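Search reviews Enter keyword Go

Griroso desk, honey brown top: six months in

Sunday, February 1, 2026

I bought the Griroso in the winter sales to replace a glass desk I never liked. It was $282 delivered, down from $646, and it came in one flat box that I could drag up the hallway by myself but wouldn't have wanted to lift.

Assembly took me one evening. The instructions are drawings only, and the fourth one shows the rear rail upside down. If the screw holes don't line up at that step, flip the rail over. You need your own Phillips head screwdriver. An Allen key is supplied, but it's soft and I swapped to a better one halfway through.

The top is the reason to buy it. The grain has a warm colour that sits well with a white wall, and it has held up to daily use. I've put down hot mugs without a coaster more often than I should and there are no rings. The edging is a pale white laminate. I expected to dislike the contrast and stopped noticing it after a week. It has started to lift slightly at one corner underneath, where my chair arm catches it. A dab of contact adhesive fixed that.

Depth is good. I type on an external keyboard with the laptop pushed back behind it, and there's still somewhere to rest my forearms. On the glass desk my elbows hung in the air and my shoulders were sore by lunch. The mouse goes off to the right with room to spare, and so does lunch.

There are two things I'd change. The first is cables. There's no grommet and no tray, so everything with a cord runs across the top or over the back. I looked at the Flendar clip-on tray, but its clamp needs a thicker top than this one has. The second is the finish on the frame, which marks if you so much as look at it with a vacuum cleaner.

Wobble is minor. With the feet adjusted it's steady for typing. If you lean on the front edge to stand up, you'll feel it give a little. I retightened the leg bolts after the first month and haven't needed to since.

At full price I'd look elsewhere. On sale, it's a good plain desk and I'd buy it again.

Comments

Ewan Rutherford
Same problem with the rear rail. I had it all together before I noticed. Did yours come with spare screws? Mine was two short.

Marcus Kapoor
Mine had one spare. The Plernside shop replaced my mate's within a few days when he rang them.

deskbound_tas
Any idea what weight it's rated for? Thinking of putting a printer on one end.

Marcus Kapoor
The sheet in the box says 80 kg spread evenly. I'd keep a printer over the legs and away from the middle. 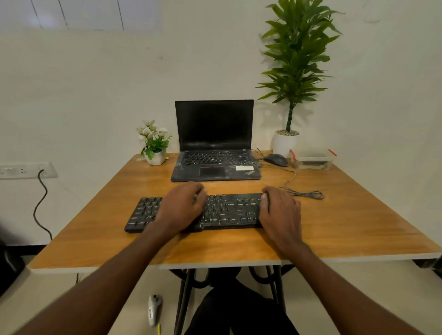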